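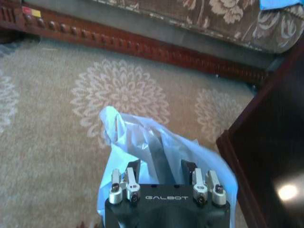 House Rules for a Machine That Tidies

A plastic bag on a living room rug is a small problem for a person. You bend, you take it, you go on with your day. For a robot it is one of the hardest things in the house. It has no fixed shape, the light passes through it, and it can hold something or hold nothing. When the gripper closes on it, most of the bag is still outside the jaws, spreading wider than the hand and hanging down at both sides.

Nabila Pelupessy has spent much of the last two years writing down what should happen next. She leads the home practice group at Munness, and her handbook for domestic robots, called Faneo, is now in its sixth draft. It has 53 rules. The first version had 100.

"We cut everything that an operator could not remember while standing in somebody's home," she told me. "A rule that stays on the shelf protects no one."

The section on soft waste is the one she is most often asked about. A bag must be lifted slowly and straight up, so that it does not drag across the floor. If the plastic covers the fingers, the arm stops before it travels. The robot may not carry a bag over a sofa or past a polished cabinet at the height of the furniture — it must go around, through open floor. And no bag is thrown away until a person has said that it is rubbish.

This last rule caused the longest discussion. Engineers at Zallura, who tested the handbook during the spring, wanted the machine to decide for itself when a bag looked empty. Pelupessy refused. In her view, a receipt or a child's drawing is very light, and a camera close to the hand sees mainly wrinkles and reflections.

Rugs have their own page. A strong pattern, such as large pale flowers on beige, can confuse a system that looks for objects by their outline. Faneo asks the operator to make the first pass over such a rug at reduced speed and to save every wrong grasp in the log. Zallura's log reached 1,017 entries before the tests ended. Pelupessy read all of them, and she says the dull ones taught her the most.

Not everybody is convinced. Majimbun, a cleaning company that rents out machines by the week, thinks the handbook is too careful for paying customers, who want the floor clear before dinner. Pelupessy accepts part of this. The next draft, expected in December, will allow a household to give permission once for a whole room — but only in writing, and only for one visit.

She is also rewriting the paragraph about long curtains.

Related stories
Who Answers When the Arm Stops?
Six Questions Before You Rent a Cleaning Robot
Majimbun Opens Second Depot
Glass, Mirrors and Other Bad Surfaces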